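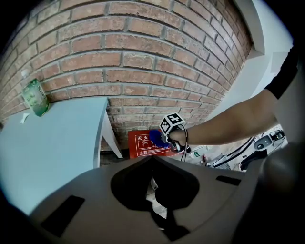
Fig. 1. White table against a brick wall, bottle at the back corner. Fire sign at floor level.

Section 4. Setting up the drip line (indoor shelf or table)

Read 4.1 before you cut any tubing. Tubing in the Prollier kit is one piece and there is no spare in the box.

4.1 Pick the spot

Kit is meant for potted plants on one table or one shelf run. Not for hanging baskets, see Section 7.

1. Choose a level surface. Slight tilt is OK, but the reservoir goes at the low end.
2. Push the surface up to a wall if you can. Tubing runs along the back edge and stays out of the way.
3. Keep the pump within reach of an outlet. Cord is 180 cm. No extension cords.
4. Check what's under the table. Anything that can't get wet, move it.
5. Leave fire signs, extinguishers and panels clear. No pots or jugs in front of them.

CAUTION: Outlet must be higher than the bottom of the cord loop (drip loop). If water runs down the cord it drips off the loop and not into the plug.

Note - brick walls. The stick-on clips do not hold on bare brick or on rough mortar. Use the table clips (bag B) and clip to the back edge of the tabletop. Painted drywall, either clip is fine, wipe it down first and let it dry.

4.2 What you need

Pump unit with timer
Main tubing, 453 cm, black
Drippers, bag A
Table clips and stick-on clips, bag B
End plug, two in the bag, you need one
Inlet filter (small gray sponge in a cage)
Scissors or a tubing cutter, not included
Reservoir, not included. Any clean bucket or jug with a wide mouth and flat bottom

Do not use a reservoir that had bleach or drain cleaner in it. Rinsing is not enough.

4.3 Lay out the pots

1. Put the pots where they are going to live. Biggest ones nearest the pump.
2. Leave a hand's width between pots so you can get at the drippers later.
3. Saucers under everything. Every pot, even the ones that never leaked before.
4. Water each pot by hand once, the normal amount. A bone-dry root ball will shed the drip water down the sides and you'll think the kit is broken.

4.4 Cut and connect

1. Warm the tubing. Five minutes in a bowl of hot tap water, it comes out of the bag stiff and coiled.
2. Run it loose along the back of the pots from the reservoir to the last pot. Don't pull it tight.
3. Mark a spot behind each pot with a pencil or tape.
4. Cut straight across at the first mark. An angled cut leaks.
5. Push both cut ends onto the dripper barb, past the second ridge. You will feel it seat.
6. Repeat at each mark. Work away from the pump.
7. Push the end plug in after the last dripper. Trim any extra tubing first and keep the offcut for repairs.
8. Clip the line down. One clip between each pair of pots is enough.

Note: if a barb won't go in, re-warm the end of the tube. Do not use oil or dish soap. Soap gets in the line and foams at the pump for days.

CAUTION: Barbs are sharp plastic. Push with the heel of your hand and not your thumb.

4.5 Reservoir and pump

1. Set the reservoir on the floor or on the same surface. Water level must stay LOWER than the drippers. If it is higher, the line siphons and keeps running after the pump shuts off and you empty the whole thing onto the table.
2. Snap the inlet filter on the pump.
3. Lower the pump in. Feet down, flat on the bottom.
4. Fill until the pump is covered by at least two fingers of water.
5. Attach the main line to the outlet nipple. Hand tight on the collar.
6. Put a lid or a piece of card over the top with a notch for the tube and cord. Keeps out dust, gnats and cats.

Can't get the reservoir lower than the drippers? Fit the anti-siphon valve (part 261, sold separately). It goes in the line at the highest point, arrow pointing away from the pump.

4.6 First run

1. Plug in. Light on the timer goes green.
2. Hold the drop button for three seconds. Pump starts in manual mode.
3. Wait for water at the last dripper. Long lines can take up to 202 seconds, let it go. Air spits out first.
4. Walk the line. Look under every joint, feel with a dry finger.
5. Turn each dripper cap until it gives a steady drip and not a stream. Left is more, right is less.
6. Press the drop button again to stop. Watch the last dripper. It should quit within a few drips.

Still dripping after that? Siphon. Go back to 4.5 step 1.

Pump humming and no water: unplug, lift it out, tip it sideways under water to let the air bubble go, try again. If that doesnt do it check that the filter sponge isn't jammed against the intake.

WARNING: Never run the pump dry. Unplug before you put your hand in the reservoir.

4.7 Set the timer

1. Press SET once. The interval blinks (days).
2. Use the arrows. Start at 3 for leafy plants, 10 for succulents.
3. Press SET again. Run time blinks (minutes). Start at 2.
4. Press SET a third time to save. Nothing pressed for a while and it drops back out without saving - do the steps over.

The first watering happens right when you save. After that it counts from that time of day, so don't set it at midnight if the thing is in your bedroom.

Power cut: timer keeps the interval, loses the clock. It will water as soon as power is back. Fine once, not great if your power goes out a lot.

Mixed plants on one line. You only get one schedule. Set it for the thirstiest plant and close the caps down on the rest. Cactus and ferns on the same line does not work well, use two kits.

4.8 Plant food

Liquid only, quarter strength, in the reservoir. No granules and no fish emulsion, both clog drippers. Mix in a separate jug first. Store the bottle upright with the cap closed, away from the pump cord. Flush with plain water once a month if you feed this way.

4.9 Before you go away

Do a full trial at least one week ahead. Same pots, same settings, same reservoir.

1. Mark the water line on the reservoir with tape.
2. Let it do two waterings.
3. See how far the level dropped. Divide by two, that's one watering.
4. Work out how many waterings you need for the trip and add one for evaporation.
5. Not enough? Bigger reservoir. Don't cut the run time to make it stretch.

Note from Anel Shabalala, who tests our kits: pull the plants back from a sunny window before a long trip. Uses a lot less water and most of them don't mind.

4.10 Cleaning

Filter: rinse every two weeks.
Reservoir: wipe out monthly, more often if it's clear plastic in the sun. Algae.
Drippers: if one stops, unscrew the cap and soak it in white vinegar overnight. Rinse. Do not poke with a pin, it widens the hole and then that pot floods.
Line: replace when it goes cloudy or cracks at the barbs.

Griline tubing fits the same barbs. Deligiannis tubing does not, it's a hair too wide and pops off under pressure.

Spare parts: order from the Bakanmont counter or by mail using the card at the back. Write the part number on the card, not just "clip". Questions about this section go to Bernadette Ruiz-Ortega, manuals desk.

Section revised Feb 15, 2026. Replaces the fold-out sheet in older boxes, throw that one out - the siphon step was missing.

Go on to Section 5 for adding a second line.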